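Setting Up a Reading Log for a First Grade Class
Posted by Socorro Inga, January 11, 2021

The log covers one school term and takes one page per child. It records what was read, at what level, and how many words the child missed. Parents fill in the home column; the teacher fills in the rest.

Before you start

You need a class list, a ring binder with tab dividers, and the blank log sheet. The Jilside sheet has nine rows per side. The Tzavaras sheet has more rows but no space for notes, and it is harder for parents to follow.

Step 1. Fill in the header

Write the child's first name, the term, and the starting level. Take the starting level from the December reading check. If a child joined after December, leave the level blank and do the check in the first week.

Step 2. Set the word target

Use 200 words per sitting for beginning readers and 300 for children who read short sentences without help. Do not go to 1000 until the child can retell a full story. Write the target in pencil — it will change.

Step 3. Mark missed words

While the child reads aloud, make one tick for each word missed or skipped. A word the child corrects alone gets a small "c" and is not counted. Do not stop the child to explain a word. Go back to it when the page is finished.

Step 4. Send the sheet home

Put the sheet in the take-home folder with the book. Ask for the title, the pages read, and a parent's initials. Long comments are not needed.

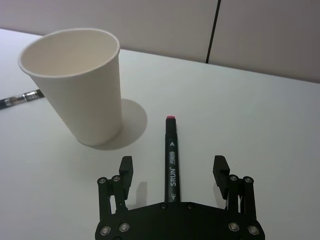
Step 5. Review the page

Compare the ticks with the target when the sheet is full. If the missed words stay under one in twenty, move the child up one level. If they are over one in ten, move down one level and repeat the check. Anything between the two stays where it is.

Filing

File full sheets behind the child's tab, newest on top. Schools that use the Illau reading levels should write the level code in the top right corner — the Trandus chart converts the older codes.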